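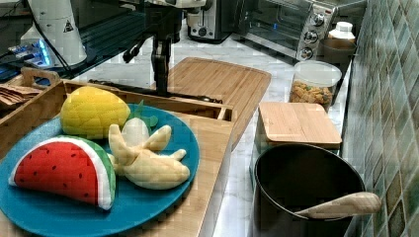 Review: Turum soft-object pick-and-place kit, version 2

Thursday, June 1, 2023

We bought the Turum kit in November to see if the training method that comes with it holds up in an ordinary kitchen. The method is simple to describe. You guide the arm through a task by hand, the software records it, and a policy is trained on those recordings alone. There is no simulation step and no model of the objects. Turum's claim is that this works for soft things that change shape when squeezed, and plush food is what we tested it on.

Setup took most of a day. The mounting instructions are clear but the cable guide is too short, and we ended up routing the cables our own way. Calibration runs from a script and asks for very little. If you have used a Kiser arm before, the menus will look familiar.

We recorded 268 demonstrations of one task: pick up a named plush fruit and put it on a plate. Of those, 189 were good enough to keep. The rest had a dropped grasp or a long pause in the middle, and the manual says to throw those out. We later trained once with the bad ones left in, and the arm learned the pauses. It would stop over the plate for several seconds before letting go.

The lemon was the easiest. It is close to the same shape from every side and the quilted surface gives the fingers something to hold. The watermelon slice was fine when it lay flat and poor when it stood on its rind. The peeled banana was the hard one. The flaps of the peel stick out in several directions, and the policy often closed on a single flap and lifted the whole toy by it. Sometimes that held until the plate and sometimes it didn't.

Clutter mattered less than I expected. We left the toaster oven, the cereal canister and the cooking pot on the counter and saw no real change from a cleared one. Moving the tray did matter. A shift of a hand's width was enough to make the arm reach for the old spot, and recording more demonstrations with the tray in different places fixed most of it.

Training on our one desktop card ran overnight. The Shawky package, which we used last year, trains faster but needs over 500 demonstrations before it does anything useful with fabric. Fulline's gripper pads fit the Turum fingers and are softer than the stock ones. I would get them.

Complaints: the logging tool drops the timestamp if you rename a session, the emergency stop cable is stiff, and the documentation for retraining on a new object is a single page.

I'd recommend the kit to a small lab that wants to study learning from demonstration on soft objects and has the patience to record carefully. For rigid parts there are cheaper ways to do the job.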